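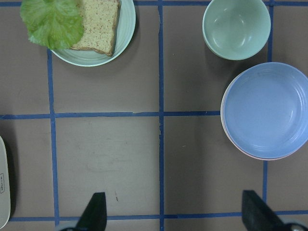

Chapter 12
Setting Up a Work Surface

Before any food is served, someone has to decide where things go. In a home kitchen this is mostly habit, and a cook can move a cutting board or a jar without telling anyone. A shared kitchen needs a layout that the next person can read. One cheap way to get it is to mark the table itself. Strips of blue masking tape, run lengthwise and crosswise, divide a plain tabletop into large rectangular cells, and each cell can then be given a job. A plate with a slice of whole-grain bread and a lettuce leaf sits in one cell, and an empty bowl has its place farther over. The tape need not be perfect. A wrinkle or a visible seam does no harm as long as the lines can be followed.

This chapter covers the layout of small assembly tables, the kind used for sandwiches, salads, and boxed lunches. Section 2 deals with the order of stations and with reach – how far a worker should have to stretch for bread, greens, or a clean plate. Later sections take up stacking, clearing, and the change from one shift to the next.

The main case comes from the lunch kitchen at Butum, where Fotini Spanos reworked the tables one September. Her staff were making 142 lunches a day at the time, and most delays came from plates being set down wherever there was room. Her first floor plan is given in full, along with the changes she made to it by the end of the month.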